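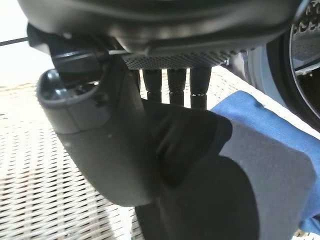 What does it mean to show a robot a task by hand?

It means that a person moves the robot through the task, either by holding the arm and guiding it or by steering it from a remote control station, while the system records each movement for later training.

Speaker notes
Teaching by Demonstration: Practice at the Mudgway Laboratory
October 1, 2022

Slide 1. Opening
Welcome the audience and thank the host institution. State the scope of the talk: two methods of demonstration, the handling of soft goods, and the standards the laboratory applies before a recording is accepted. Questions will be taken at the end of each section.

Slide 2. Why demonstrate
A written program suits a task in which every part arrives in the same place. Household and laundry tasks do not meet that condition. Cloth folds differently each time it is set down, and a person adjusts to this without giving the matter much thought. Demonstration allows that adjustment to be recorded. Pause here and ask how many in the room have operated an arm of any kind.

Slide 3. Guiding by hand
The operator stands beside the arm and moves it directly. New staff learn this method first. The operator feels the weight of the arm and the limits of each joint, and early mistakes are easy to correct. The drawback is that the operator's own hands and sleeves may enter the wrist camera's view. Operators are asked to hold the arm above the wrist and to keep to the side away from the work surface.

Slide 4. Remote control
The operator sits at the Willirell station and moves a pair of hand controls. The arm follows. The operator's body stays clear of the work area, and the recordings are cleaner as a result. The sense of touch is largely lost, however, and beginners tend to close the gripper too hard. Mention that the laboratory moved most of its cloth tasks to this method in March.

Slide 5. What the wrist camera sees
Explain that the wrist camera travels with the gripper. At close range the fingers take up a good part of the view, and the nearer finger may be out of focus. Fabric can be visible on one side of a finger and hidden on the other. Woven surfaces present a strong repeating pattern, and daylight can wash out part of it. Operators should review the wrist view before starting, and should adjust the blinds if the weave is too bright to read.

Slide 6. Session rules
Each operator records 20 demonstrations of a task in one sitting, then rests for 15 minutes. Tired operators rush the approach, and the learned motion will rush it too. The cloth is placed again by hand between demonstrations and is never arranged in the same way on purpose. A demonstration that includes a pause to think is kept. A demonstration in which the arm strikes the table or its own mounting is removed and logged.

Slide 7. Review
Every recording is read by a second member of staff using the Modavano viewer. The reviewer marks the approach, the grasp and the release. If 3 recordings in a session are rejected, the session is repeated on another day with a different operator. Expect a question about cost at this point. The answer is that review takes less staff time than retraining on poor material.

Slide 8. Work in progress
The Jurnard project is comparing the two methods on the same cloth tasks. Results are not ready for release and should not be quoted from this talk. Interested parties may leave their contact details at the registration desk.

Advance to the contact slide and leave it on the screen during questions.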